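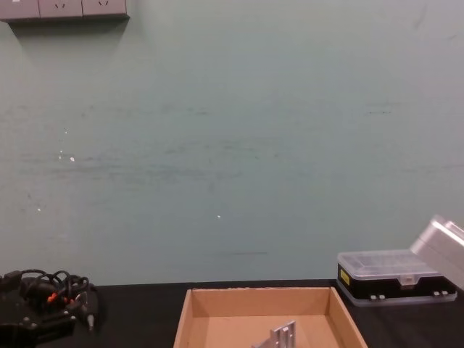 A shallow corrugated tray on a black tabletop, with a painted wall behind.

Parts tray (also sorting tray, bench tray, or in the Nasincombe workshops just "the flat")

A parts tray is a low, open box with no lid that sits on a workbench and holds small hardware while you work on something else. It can be steel, molded plastic, wood or plain corrugated cardboard. I've been writing the bench pages of this encyclopedia for a while now and this is the entry I get the most mail about (more than vises! more than drill bits!), so I've let it grow a bit.

What counts as one

The walls have to be low. If you need to reach down into it, you've got a bin, and bins have their own page. With a tray you should be able to slide a hand in from any side and pick up a part without tipping anything. Most people I know are happy with walls somewhere between the thickness of a thumb and the length of one. There's no lid, and usually no dividers either, though Adesuwa Mohammed wrote in from Helldale to say her shop glues strips of card across theirs and still calls them trays. Fine by me.

Cardboard trays

The cardboard kind is my favorite, and I'll admit the article leans that way. You can make one from the bottom of any shipping carton by cutting the sides down with a sharp knife and a steel ruler. The cut leaves the wavy inner layer showing all along the rim, which looks a little rough but doesn't hurt anything. Some people run paper tape over it. I used to, then I got lazy, and the untaped ones have lasted just as well.

Corrugated board is soft, so an aluminum part dropped into it doesn't pick up a ding the way it might in a steel tray. It's also quiet, it weighs next to nothing, and you can write on it with a marker. On the bad side, it soaks up oil like a sponge and the corners go floppy if you carry it around with anything heavy inside. Store it dry and flat. Mine stack under the bench, and when one gets greasy it goes out and I cut another.

Factory-made ones exist too. Bolari sells a flat-packed tray that folds up without glue, in packs of 18, and Vlachou makes a coated version for people who do get oil on everything. I've tried both and liked the Bolari better, mostly because the corners lock tight.

What goes in it

Pretty much anything you'd otherwise lose: screws, washers, spacers, clips, hinges, brackets. Angle brackets are the classic load and a good example of why trays beat jars. An angle bracket with a gusset (the triangular web that stiffens the corner) is an awkward shape. It won't stack neatly, it snags on its neighbors, and in a deep container the one you want is always at the bottom. Laid in a tray you can see which way every slot and hole is facing before you pick it up.

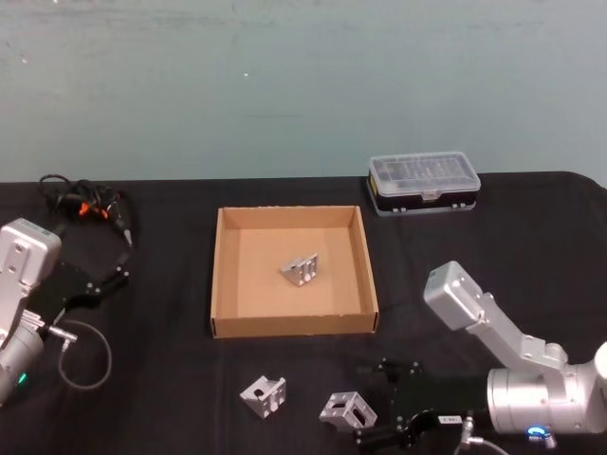
An open cardboard tray with a gusseted aluminum bracket inside, and a compartment organizer toward the back of the table.

For really tiny stuff you want a compartment organizer, the flat plastic box with a see-through lid and a grid of little cells. The two get along nicely. The organizer is where the parts live and the tray is where they go for the job at hand. Keep the organizer shut and toward the back, tray up front, and you'll spend a lot less of your day on your knees with a flashlight.

The surface underneath

Readers argue about this one. A bare tabletop lets a tray skate around, especially a cardboard one, and a lot of people throw a cloth down first. Black is popular, and bright metal shows up beautifully against it. A black screw doesn't, of course, so Chidubem Iyamu of Nasincombe keeps a pale cloth for those days. Wrinkles in the cloth are no big deal under a tray, but small round things roll into the folds, so I smooth mine out before I open any bags. Let it hang over the front edge only if you aren't going to catch it with your belt and pull everything into your lap (I have done this, with 600 washers).

Habits and customs

At the Helldale bench club the rule is one job, one tray, and you put your initials on the end wall. Ifeanyi Bashir, who taught me most of what I know about brackets, empties his every night no matter what. Oluwatosin Ogunleye leaves hers loaded for weeks and always knows what's in there. I'm somewhere in the middle.

A common way to sort a mixed batch goes like this: finished parts in the tray, unfinished ones on the cloth beside it. You can see at a glance how far along you are, and if somebody calls you away you can pick up right where you stopped.

Names

"Flat" is local to Nasincombe as far as I can tell. "Catch tray" turns up in older shop notes, but these days it mostly means something that goes under a leak. Please don't send me any more votes for "bits box."

See also: Bench cloth; Bin (workshop); Bracket, angle; Compartment organizer; Corrugated board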